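Review: Zastholm Bench Practice Guide for Two-Arm Table Clearing, second edition

Reviewed by Riet Visser, 6 May 2026

The Zastholm guide is a ring-bound booklet of 248 pages with a set of laminated cards. It sets out working rules for small labs that run two tabletop arms on household tasks: clearing dishes, sorting cutlery, wiping down. It is not a safety standard and says so on its first page. A lab still needs its own risk assessment before the first power-up.

I used the first edition for a year and moved to this one in December. The comments below come from dish clearing, the task to which the guide gives most of its worked material.

The layout chapter is the strongest. It asks for three zones on the table, with the tableware in the middle and one destination on each side, and it wants each zone assigned to one arm in writing before a run begins. The middle zone is shared. Only one gripper may be inside it at a time, and the other must wait over its own side. The first edition allowed both arms in if they approached from opposite edges. We had two wrist collisions under that rule and none under the new one, at the cost of a slower cycle.

Speed limits are given per zone. The guide sets 400 mm/s for free travel and 200 mm/s once a gripper is holding anything that could break. These are sensible figures for light arms. I would have liked a third, lower value for the last few centimetres above a rack, where most of our chipped rims occur. The text says only "reduce as needed", and two operators will read that in two ways.
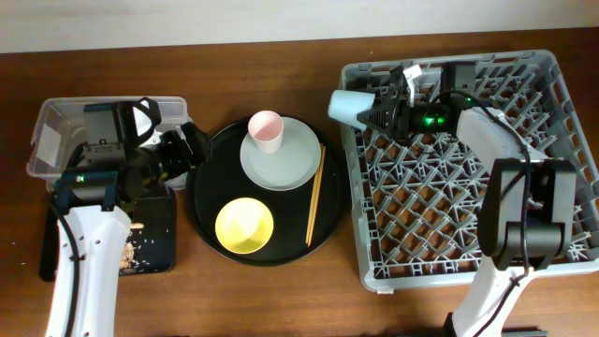

Cable routing gets four pages and deserves them. The rule is that the cable must have enough slack for full wrist rotation and must never hang lower than the link it follows. The drawings are clear. A new check has been added for the start of each shift: turn each wrist to both limits by hand, power off, and watch the loop. It takes a minute.

The section on loose waste is weaker. Crumbs are treated as a housekeeping matter, to be swept up "at suitable intervals". In practice they belong in the task definition. If a run includes tipping or brushing, the guide should say where the debris may fall, how much may remain, and whether a run with stray bits on the bare table counts as a pass. Khokhar, a rival booklet, handles this better in half the space.

Grasp rules are listed by object type. Cups may be held by the wall or the rim, and turned on their side only once clear of the shared zone. Bowls must stay upright until they reach the rack. Chopsticks have a single line, "treat as cutlery", which is no help: a close pair lying flat needs its own rule on whether to lift both together or one after the other. We wrote ours on the back of the card.

The logging template has 197 fields. We fill in 31. The rest repeat data that the arm controller already stores, and Praninico, who publish the guide, should mark which fields are required. The template is also supplied as a Flultard file, which opened without trouble.

Print quality is good. The cards wipe clean and the type can be read at arm's length. The index is poor — "handover" is missing, although the word has its own chapter.

Recommended for labs with two arms and more than one operator. Owners of the first edition should replace it for the shared-zone rule alone. Single-arm users can borrow a copy and read chapters two and five.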